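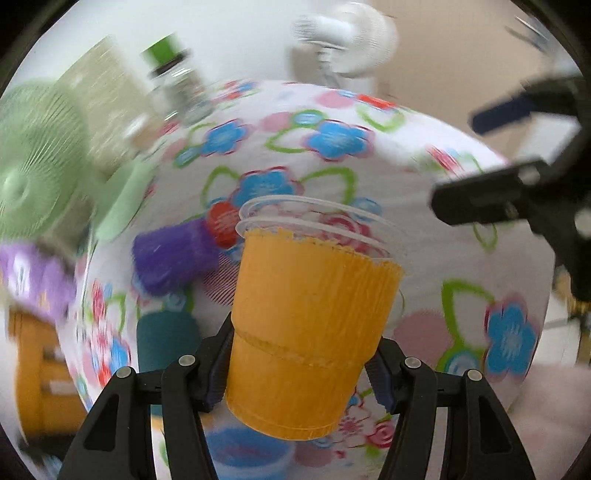 Tudel, October

I own too many cups. I didn't think so until I moved into a place where the kitchen is more of a suggestion, and everything that should live in a cupboard had to find somewhere else to live. So one evening I cleared the flowered cloth - blue petals, pink centers, the sort of thing my grandmother would've put out for company - and decided that whatever came out of the boxes would get looked at properly before it went back anywhere.

The orange cup was my way in. It's plastic, it's ribbed from top to bottom with a ring around its middle, and it sits with a clear cup as if they'd been sold that way. They weren't! The orange one came from a closing-down table at Nieminen, a housewares shop I still miss, and the clear one followed me home from a picnic. I like the ribs. They give your fingers something to do while the kettle's on.

I'd called Hussam Hakim before I started, because he has moved 16 times and has opinions. His rule is that you sort by what you reach for. Not by color, not by room, and please (his word) not by size. "Size is how you end up with a beautiful shelf and no idea where the tea is," he told me. He keeps his drinking cups next to his bed, so take that how you like.

I tried it his way. Anything I'd reached for in the past month stayed close, and the rest went toward the beige cabinet by the wall. The purple fuzzy thing held me up for ages. I like it, I couldn't tell you the last time I needed it, and it has a red cap that makes it look terribly important. It stayed. So did the blue tub, which is where hair ties and dead batteries go to meet each other.

Then there are the fans. I have a pale green one and a white one, and in October you'd think one of them could go into storage. But the apartment holds its heat until very late (I'm above a bakery called Elent, and they fire up at four in the morning), so both fans are staying out, and I've given up apologizing to guests about the floor space.

I did buy one thing, against Hussam's advice. Ullden makes a narrow stacking rack, and I spent more than 30 dollars on it, and it holds the cups I use every day plus the two I don't. The orange one is at the end nearest the door. I've already started taking it down for water at night, usually with the clear one still attached.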